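Mein Roboterarm und die liebe Haushaltskasse

So, ich wollte endlich mal aufschreiben, was so ein Arm auf dem Tisch kostet, wenn man ehrlich rechnet. Der Arm selbst (gebraucht von Mallunik) lag bei 815 Euro, und ich dachte: super, fertig! Von wegen.

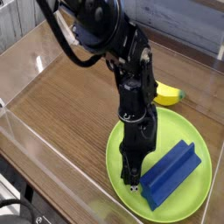 Muss man für den Anfang neu kaufen? Gebraucht reicht völlig, solange Netzteil und Ersatzfinger für den Greifer noch lieferbar sind.

Dann kamen nämlich die Kleinigkeiten. Acrylplatten für die Wände hatte ich mit null Euro eingeplant, weil im Keller noch Reste lagen. Die waren natürlich zu kurz! Teller und Spielzeugbanane dagegen: fast geschenkt, daran spart man wirklich nichts.
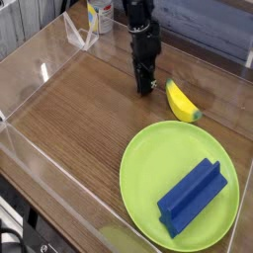
Jakab schrieb mir dazu, ich solle lieber gleich einen zweiten Satz Finger mitbestellen, der Versand von Utberg koste nämlich jedes Mal 18 Euro, egal wie klein das Päckchen ist. Stimmt leider, ich habe schon zweimal gezahlt.

Bei der Software schwanke ich noch. Skemix will 26 Euro im Monat, das wären übers Jahr schon ein ordentlicher Batzen vom nächsten Greifer. 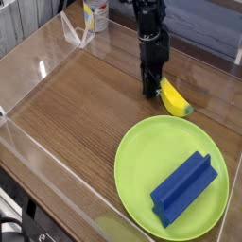
Greifer neben der Banane, der blaue Block liegt auf dem Teller.

Bis März kaufe ich jetzt nur noch Verschleißteile (versprochen!), danach wird die Liste neu sortiert. Ganz oben steht ein Not-Aus mit größerem Knopf, dann vier Reserveschrauben fürs Handgelenk und irgendwann eine bessere Lampe.
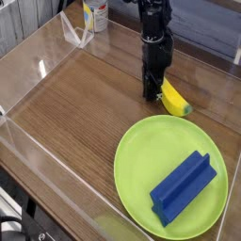
Ganz nah an der Banane, links viel freie Tischplatte.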